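Setting Up and Closing a Reader Ballot
Trosora Polls, Editor's Guide, Section 4

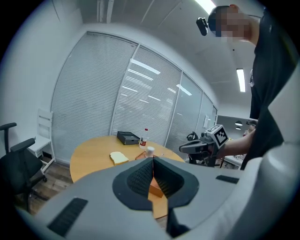

This section covers ballots in which readers first send in names and then vote on a shortlist. If you only need a single question with fixed answers, use a Quick Poll (Section 3). A ballot takes longer to set up and cannot be turned back into a Quick Poll once nominations are open.

You need an account with the Editor or Owner role. Contributors can read nominations but cannot open, pause or close a ballot.

4.1 Before you start

Decide on the following and write them down somewhere your colleagues can find them:

- the title of the ballot, as readers will see it
- who can be nominated (living people only, authors only, people from one country, and so on)
- how many names each reader may send in
- how long the shortlist will be
- the opening and closing times, with the time zone

The eligibility rule causes most of the complaints we hear about. "Most influential political writer" sounds clear until someone nominates a songwriter or a magazine. Put the rule in one sentence and place it directly under the title.

4.2 Creating the ballot

1. Sign in and choose Ballots from the left menu.
2. Click New ballot, then Nominate and vote.
3. Enter the title. Titles longer than 52 characters are shortened on phones.
4. Enter the eligibility rule in the Rule field.
5. Under Names per reader, enter a number. The default is 2.
6. Set the time zone first, then the opening and closing times. If you change the time zone later, the times you entered stay as typed and the real closing moment moves.
7. Click Save as draft.

Note: A draft has its own web address, and anyone who has it can view the page. Do not send it out until you are ready.

4.3 Collecting nominations

1. Open the draft and click Open nominations.
2. Copy the short link and paste it into your article or newsletter.
3. Check the Incoming tab at least once a day.

Readers spell names in many ways. Trosora groups the spellings it recognizes, but it will miss nicknames, initials and names written in another alphabet. To join two entries, tick both and click Merge. The entry you ticked first keeps its spelling.

Caution: Merging cannot be undone once voting has opened. If two people share a surname, read the comments attached to each nomination before you merge.

To remove an entry that breaks the rule, click Set aside. Entries that are set aside are kept in the record and can be brought back until the shortlist is locked. Use Delete only for spam or abuse.

4.4 Making the shortlist

1. Click Close nominations.
2. Open the Ranked tab. Entries are sorted by number of nominations.
3. Tick the names you want on the shortlist. A shortlist can hold up to 22 names.
4. If you add a name from further down the list, Trosora asks for a short reason. It is stored with the ballot and is not shown to readers unless you turn on Show editor notes.
5. Add a line or two about each person. Keep the lengths similar.
6. Choose the display order. Random gives each reader a different order and is the setting we suggest. Alphabetical tends to favor names near the top.
7. Click Lock shortlist.

If someone asks to be taken off after the list is locked, use Withdraw. The name stays on the page with the word "withdrawn" next to it, and votes already cast for it are reported separately.

4.5 Opening the vote

Choose one of three checks:

Browser only. One vote per browser. Easy for readers and easy to get around. Fine for light subjects.

Email. The reader gets a message with a link and the vote counts when the link is clicked. Expect some readers to drop out at this step.

Subscriber list. Only addresses on a list you upload can vote. The file must be plain text with one address per line.

Once you have chosen, click Open voting. The check cannot be changed after the first vote comes in.

Note: Campaigns by a candidate's supporters are normal and are not fraud by themselves. A link shared on a popular blog can bring in several hundred votes in an hour. Look at the Sources tab before you pause anything.

4.6 Closing and publishing

Voting stops at the closing time you set. Email votes still waiting for a click have a further two hours to be confirmed - the public page shows "Counting" during this time.

1. Wait until the status changes to Counted.
2. Open Review. Votes marked in yellow share a network address with many others. Keep or exclude each group.
3. Click Finalize.
4. Click Publish results, or Download to get a spreadsheet.

Say in your article how many votes were counted and how many were excluded. In the Emia magazine ballot last May, the results page gave the total as 3103 and linked to a short note on the excluded votes. Dorin Pascu, who ran it, had the note written before voting closed and only had to fill in the numbers.

Caution: Do not publish part results while voting is open unless you said at the start that you would.

4.7 If there is a tie

Trosora does not break ties. Tied names are shown at the same place and the next place is skipped. If you plan to hold a runoff, say so in the rule. To create one, open the finished ballot, click More, then Runoff, and tick the tied names.

4.8 Keeping records

Vote records are held for twelve months after publication and then deleted. Email addresses used for checking are removed 30 days after you click Finalize. To delete them sooner, go to Settings, then Privacy, and click Remove now.

For embedding results in pages built with Duvau or Mekonnen templates, see Section 5.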